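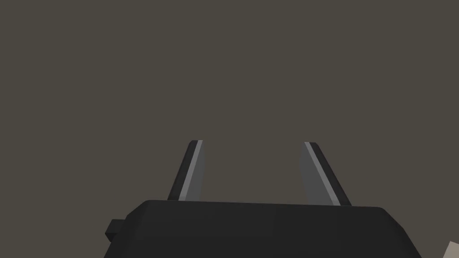
Wrist view from the simulator, gripper open, nothing between the fingers.

Budgeting a parallel gripper: fingers and spares

I have to send in a cell budget by Thursday. Arm is settled, gripper is not. The sim model has long flat fingers that taper toward the tips, no texture on the pads. Quote from Cruickshank covers the gripper body and one set of fingers. Parts are small molded housings, 244 per shift, one shift. Do I budget for spare fingers now, or wait until the cell runs? And can I take the opening width from the sim?

Asked by Thérèse Girard

Answer 1 (accepted)

Budget spares now. We run Kovara grippers at the Clundthorpe plant and keep 3 finger sets per cell: one fitted, one on the shelf, one out for rework. Put them on the same purchase order as the gripper, otherwise you pay a second setup charge.

Do not take the opening from the sim. Get the stroke from the drawing, subtract pad thickness on both sides, then compare with your largest part plus clearance. Ours was modeled with bare fingers and we lost 50 percent of the clearance once pads went on. Also ask whether the quote includes the flange adapter and cable. Those were separate lines on ours.

Answer 2

Drusness makes blank fingers you can machine yourself. Paid 314 for a set, bolts not included. Check the hole pattern first.

Answer 3

depends on the part. we just bought the bigger one

Comment on answer 1: Adapter was not in the quote - asked them to revise. Thanks.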